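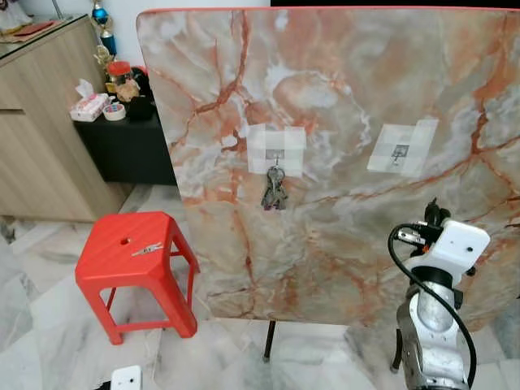
Haken ankleben ohne Bohren: was bei uns hält und was nicht

Schlüssel gehören an einen Haken. Das hat schon meine Großmutter gesagt, und die hatte einen großen Nagel im Türrahmen, an dem vom Kellerschlüssel bis zur Einkaufstasche alles hing. Einen Nagel in den Türrahmen schlagen möchte ich heute nicht mehr (der Vermieter möchte das noch viel weniger), und so bin ich im Lauf der Jahre bei den Klebehaken gelandet. Angefangen hat es in der Küche mit den Topflappen, dann kam die Innenseite der Schranktür dran, dann der Flur, und inzwischen klebe ich Häkchen an beinahe alles, was eine glatte Fläche hat. Weil ich immer wieder gefragt werde, wie das auf beschichteten Platten und alten Tischplatten funktioniert, schreibe ich meine Erfahrungen einmal der Reihe nach auf. Es ist ein bisschen länger geworden, holt euch also ruhig einen Kaffee dazu!

Welche Flächen sich eignen

Am liebsten habe ich Flächen, die glatt, fest und geschlossen sind. Fliesen sind wunderbar, Glas auch, lackiertes Metall ebenso, und beschichtete Platten gehen meistens sehr gut. Gerade Platten mit Marmormuster mag ich gern als Hintergrund, besonders die warmen, mit rostroten oder orangefarbenen Adern auf hellem Grund. Darauf sieht schon ein einfacher Haken nach etwas aus, und kleine Fingerspuren verschwinden im Muster.

Vorsicht ist bei echtem Naturstein geboten. Polierter Marmor fühlt sich zwar ganz glatt an, kann aber Fett aus dem Kleber aufnehmen, und dann bleibt ein dunkler Fleck zurück, den man so leicht nicht wieder los wird. Wer nicht weiß, ob die Platte echt ist, schaut sich die Kanten an: Läuft die Maserung dort weiter, könnte es Stein sein, und dann würde ich es lassen oder erst an der Unterseite ausprobieren.

Raufaser, Kalkputz und frisch gestrichene Wände könnt ihr vergessen. Auf der Raufaser klebt der Haken nur an den kleinen Hubbeln, und wenn er herunterkommt, nimmt er die Tapete gleich mit. Frische Farbe braucht mehrere Wochen, bis sie richtig durchgehärtet ist, auch wenn sie sich schon trocken anfühlt. Ich habe das im Bad nicht abgewartet und durfte hinterher eine handtellergroße Stelle nachstreichen.

Die alte Tischplatte als Schlüsselbrett

Eine Idee, die ich sehr mag: eine ausgediente Tischplatte hochkant stellen und als Ablagewand benutzen. Kleine Klapptische und Beistelltische mit schmalen Metallbeinen gibt es auf jedem Flohmarkt für wenig Geld, und wenn die Platte abgerundete Ecken hat, bleibt man im engen Flur auch nicht mit dem Jackenärmel daran hängen. Man braucht dann gar keine Wand zu bekleben, was in einer Mietwohnung eine große Erleichterung ist.

Wichtig ist der sichere Stand. Eine Platte, die auf ihren Beinen steht, wirkt oft stabiler, als sie ist, und wer im Vorbeigehen kräftig am Schlüsselbund zieht, zieht im dümmsten Fall das ganze Brett zu sich her. Lehnt sie deshalb an die Wand und legt unter die Füße etwas Rutschfestes, ein Stück Antirutschmatte aus der Besteckschublade reicht völlig. Bei Kindern im Haus würde ich sie zusätzlich oben sichern.

Vorbereiten: fettfrei heißt wirklich fettfrei

Die meisten Haken fallen herunter, weil die Fläche nicht sauber war. Sie sah sauber aus, das ist ja das Gemeine! In der Küche liegt auf allem ein feiner Fettfilm, und im Flur fasst man ständig mit den Händen hin.

Ich gehe so vor:

Zuerst mit warmem Wasser und einem Tropfen Spülmittel abwischen, danach mit klarem Wasser hinterher.
Gut abtrocknen, am besten mit einem Tuch, das nicht fusselt. Altes Geschirrtuch ja, Frottee nein.
Dann mit Reinigungsalkohol und einem Wattepad die Klebestelle abreiben und ein paar Minuten stehen lassen. Auf lackierten Flächen vorher an einer versteckten Ecke testen.
Ab jetzt nicht mehr mit den Fingern darauf tippen. Ich mache es trotzdem jedes Mal und muss dann noch einmal wischen.

Glasreiniger nehme ich dafür nicht, manche Sorten hinterlassen einen Film. Möbelpolitur ist ganz schlecht. Wenn ein Tisch jahrelang damit eingerieben wurde, muss man unter Umständen zwei- oder dreimal mit dem Alkohol drüber.

Kleben und dann warten

Die Schutzfolie erst abziehen, wenn der Platz feststeht. Ich markiere ihn mit einem kleinen Stück Malerkrepp und hänge den Schlüssel in Gedanken schon einmal auf: Kommt die Hand gut hin? Schlägt der Bund gegen etwas? Geht die Tür noch auf? Dann gerade ansetzen, von der Mitte nach außen festdrücken und den Daumen eine gute halbe Minute darauf lassen. Bei durchsichtigen Klebepads sieht man die Luftblasen sehr schön und kann sie nach außen streichen.

Und dann kommt der schwerste Teil, das Warten. Auf der Packung steht oft etwas von einer Stunde. Ich lasse den Haken über Nacht in Ruhe, wenn nur ein Schlüsselbund daran soll, und 28 Stunden, wenn es etwas Schwereres wird. Die krumme Zahl kommt daher, dass ich abends nach dem Essen klebe und am nächsten Tag erst spät wieder dazu komme, aber sie hat sich so bewährt, dass ich dabei geblieben bin. Das Zimmer sollte dabei nicht zu kalt sein. Im ungeheizten Vorraum hat bei mir im Winter kaum etwas gehalten, im August ging es an derselben Stelle ohne Murren.

Wie viel darf dran?

Stellt den Schlüsselbund ruhig einmal auf die Küchenwaage. Meiner brachte es auf 415 Gramm, und da habe ich doch gestaunt! Darunter waren ein Fahrradschlüssel von einem Rad, das ich längst nicht mehr habe, und ein Anhänger, der allein so viel wog wie zwei Haustürschlüssel. Nach dem Aussortieren war der Bund merklich leichter, und der Haken hält seitdem auch besser.

Die Angaben auf der Verpackung gelten für ruhig hängende Lasten. Schlüssel hängen aber selten ruhig, sie werden hingeworfen und abgerupft, oft beides mit Schwung. Ich rechne deshalb höchstens mit der Hälfte. Auch die Form macht etwas aus: Ein kleiner Metallhaken, der dicht an der Fläche sitzt, zieht vor allem nach unten, und das vertragen die Kleber gut. Ein weit vorstehender Haken hebelt am oberen Rand der Klebefläche, und dort löst sie sich dann auch zuerst.

Wenn man Klebestreifen zum Verstärken nimmt

Manchmal hat man nur Häkchen ohne eigenes Klebepad im Haus. Dann kann man den Fuß des Hakens mit Klebeband fixieren, mehrere Streifen überlappend und ruhig ein gutes Stück über den Rand hinaus. Schön ist das vielleicht nicht, für leichte Sachen geht es erstaunlich gut. Ein paar Dinge helfen dabei: Die Streifen mit der Schere schneiden und nicht abreißen, die Enden fest anreiben (ich nehme den Rücken eines Teelöffels) und die Lagen abwechselnd quer und längs kleben. Das Band nicht unter Spannung aufbringen, sonst zieht es sich über Nacht wieder zurück und die Ecken stehen hoch.

Für den schweren Haustürbund würde ich das auf Dauer nicht machen. Für den Briefkastenschlüssel, den Flaschenöffner oder ein kleines Maßband reicht es allemal.

Ein Haken mehr

Klebt immer einen Haken mehr, als ihr gerade braucht. Ein freier Haken ist Gold wert, wenn Besuch kommt oder der Autoschlüssel vom Nachbarn übers Wochenende bei euch wohnt. Lasst dazwischen genug Platz, eine Handbreit ist das Mindeste, zwei sind besser. Hängen die Bunde zu eng, verhaken sich die Ringe, und man reißt morgens beim Hinausgehen den falschen mit herunter. Auf gleicher Höhe sieht es ordentlich aus, leicht versetzt ist es praktischer. Bei mir sitzt der zweite ein kleines bisschen schief, und ich habe beschlossen, dass ich ihn so lasse.

Wieder abbekommen

Bei den Pads mit Zuglasche ganz flach und langsam nach unten ziehen, parallel zur Fläche, niemals nach vorn. Fehlt die Lasche oder ist sie abgerissen, wärme ich die Stelle mit dem Föhn auf kleiner Stufe an und schiebe einen Zahnseidefaden hinter den Haken. Mit Sägebewegungen kommt man da erstaunlich leicht durch. Klebereste lassen sich mit dem Daumen abrubbeln, und was dann noch klebt, nimmt ein Tropfen Speiseöl mit. Fünf Minuten einwirken lassen, abwischen, danach mit Spülmittel nachgehen, sonst hält an der Stelle später überhaupt nichts mehr.

An Platten mit aufgesetztem Kantenband bitte nicht zu nah am Rand föhnen. Der Kleber darunter wird auch weich, und dann hat man das Band in der Hand. Passiert es doch: noch warm wieder andrücken, mit Krepp festhalten und abkühlen lassen.

Öl auf Naturstein und auf rohem Holz bitte gar nicht verwenden. Bei Holz nehme ich lieber einen weichen Radiergummi, das dauert, aber es bleibt kein Rand.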